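Mar 17, 2026
Tamsin Montoya

Unit 4: Drainage and Drying in Molded Household Parts

These notes cover the second half of the unit. Read them with the February handout on draft angles.

4.1 Why parts hold water

A flat plastic surface holds water in two ways. Some of it sits as a film, kept in place by surface tension. The rest collects at contact lines, where an object resting on the surface closes off a narrow gap. A film dries from its whole upper face. A contact line dries only from its rim, and slowly - this is where residue builds up.

Raised ridges reduce contact area. In the Brumthorpe exercise the base measured 100 mm by 60 mm, and the ridges were spaced so that a bar of soap touched less than a fifth of it. Ridge height matters less than students expect. Once the gap is too tall for water to bridge, more height adds material and little else. 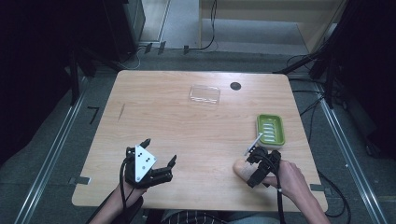

Fig. 4.1. Green soap dish with parallel white ridges, right half of the table.

4.2 Ridge spacing

Spacing is a compromise. Wide spacing drains well but lets soft soap sag between supports. Close spacing supports the soap but can hold water across the channel by capillary action. For the exercise, start from the load on each ridge and check sag first. Then check the channel width against the capillary length of water, which is 2.7 mm at room temperature. Soapy water has a lower surface tension, so its capillary length is shorter.

Yasaman Ranjbar's worksheet gives 84 g as the starting mass of the bar. Use that value throughout and convert to newtons before dividing by the number of ridges.

4.3 Surface condition

Dust and fine scratches change how a surface wets. A droplet pins at a defect and leaves a ring when it dries. Clean test surfaces before each run and record any marks that remain.

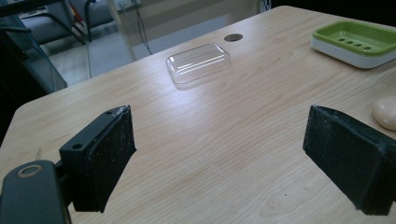

4.4 Problems

1. Find the load per ridge for a bar resting evenly on six ridges.
2. Repeat with the bar supported on four. State your assumption about sag.
3. Explain why a polished channel may drain more slowly than a textured one.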